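4.2 Frontage and footfall

Much of the writing on small shopping parades assumes that a covered walkway brings people in. Ó Conaill and Ní Bhriain, in their earlier study of Wurkow, put the case most firmly: an overhang makes people slow down, slow people look at windows, and people who look at windows go inside. We have doubts about every step of this. Their counts were made in February, on one weekday, and the rain on that day would have driven anyone under the nearest roof whether or not there was a shop beneath it.

Our own visits to the Valludier parade do not support the claim either. We watched the walkway for 60 minutes on a Monday, in 15-minute spells, and logged where people stopped. Nearly all the stops were at the doors of two units. Long stretches of the covered way were used only for getting past.

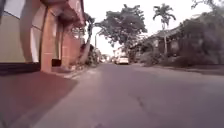
Figure 3. Low brick frontage with projecting overhang, beside the road.

Shelter is usually treated in this literature as a simple matter of whether a roof is there. The Granström checklist gives a parade full marks for "continuous cover" and asks nothing about what the cover does to the light, or to the view of the shops from a distance. We think this is a mistake. A frontage of the kind in Figure 3 has an overhang with a shadowed underside, carried along a row of brick columns with recessed openings between them. Seen at a sharp angle, as a person walking beside it would see it, the columns close up and the openings are hard to tell apart. A shop set back in this way may be well sheltered and still poorly seen. The checklist would score the first point and miss the second.

Ní Bhriain has replied that regular customers know where the shops are and do not need to see them. That may be so, but it gives away a good deal of the original argument, which was about passing trade. If the walkway serves mainly those who had already decided to come, it cannot also be credited with persuading them.

We do not claim the reverse, that overhangs drive people off. Our sample is small, and the Stornora parade, which we had hoped to use for comparison, lost its cover during the study. Section 4.3 sets out what can be saved from those counts.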